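Simulation Operator, classroom robots — Gurkico, Nitgate office

Hi! I run the operator desk at Gurkico and I'm looking for 2 people to join us in August. We build practice rooms on a computer and let a robot loose in them long before it goes near a real school. Right now the room is a classroom, and our client Proltance wants the chalkboard end of it sorted first.
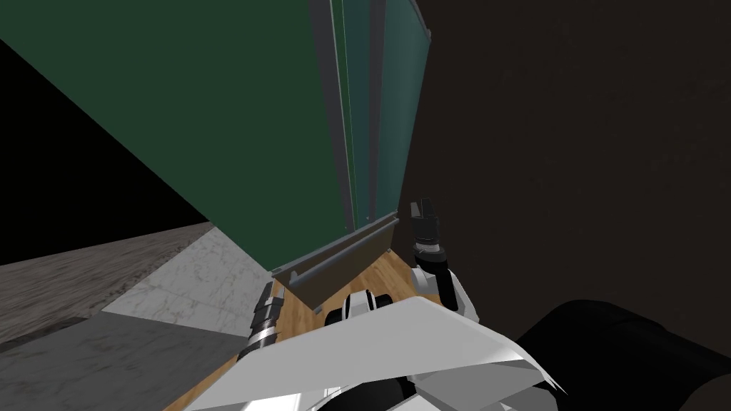
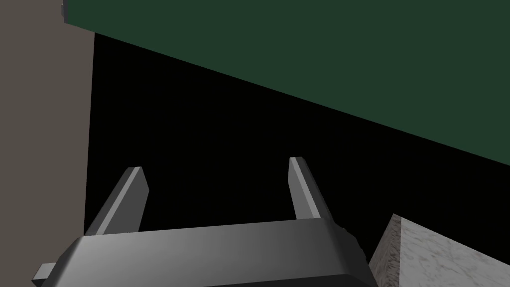 Gripper views from our simulated classroom, with the green board behind.

So what would you do all day? You'd steer the arms through short tasks, mark each run as good or bad in Xenos (our logging tool — ugly, but you'll get used to it) and write a line or two on anything odd. The full set is about 1000 runs, shared across the desk.

I should say how the job has changed. When I started, I typed up robot logs by hand until my eyes hurt. A script does that now, and the typing jobs went with it. Three of us retrained as operators. I like this work a lot more, but it's more screen time and you do have to speak up when the software scores a run wrong. It does that plenty!

No degree needed. If you've cleaned classrooms, taught in them or fixed things in them, I really want to hear from you — you know stuff our engineers don't.

Shifts are 5 hours, starting at 8 a.m. or 1 p.m., with paid training. Send a few lines about yourself to the operator desk at Gurkico and tell me which shift suits you.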